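Living with a two-arm table robot: tips from the first month with the Cisow kit

Posted Aug 17, 2018 by Lucero Villanueva
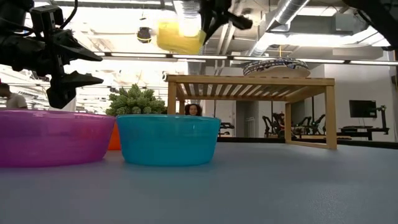
Wilmer Echeverri wrote in to ask whether the Cisow is worth the money for someone who only wants dishes moved from the table to a rack. For that job alone I would say no. Hire it first. The Sostach shop lends the kit out at 25 dollars a day and takes the fee off if you buy.

The full kit is 519 dollars a month on the service plan, with arms, grippers and the teaching software. Setup took me 2 afternoons. These are the things I wish I had written down sooner.

Start with plastic bowls. They are light, they forgive a bad grip, and a rolled rim gives the fingers something to hold. Leave a hand's width between them. Bowls that overlap get picked up as a pair, or one gets dragged.

See-through plastic is harder for the software than solid colors. Mine missed clear rims under bright ceiling lights until I ran the lighting check again with everything switched on. Run it at night too if you work late.

A slatted shelf is fine for plates, but lay the plate flat and well in from the edge. Teach the shelf height as its own step – the software asks for it, and it is easy to click past.

Open the fingers wide before the arm comes down, then close slowly. Speed 8 is the factory setting. I use half that for anything with a rim.

Keep plants well back. Leaves confuse the depth reading, and the Venkataraman finger pads pick up bits of soil. Wipe the pads with a damp cloth at the end of the day and let them dry before the next run.

Tie cables along the arm with slack at each joint. The clips in the box are too stiff – the Murkusow fabric ties cost more and hold better.

Support answered both of my emails by the next morning. The printed manual is thin on two-arm work, so download the longer one and read the chapter on handing over objects before you try it.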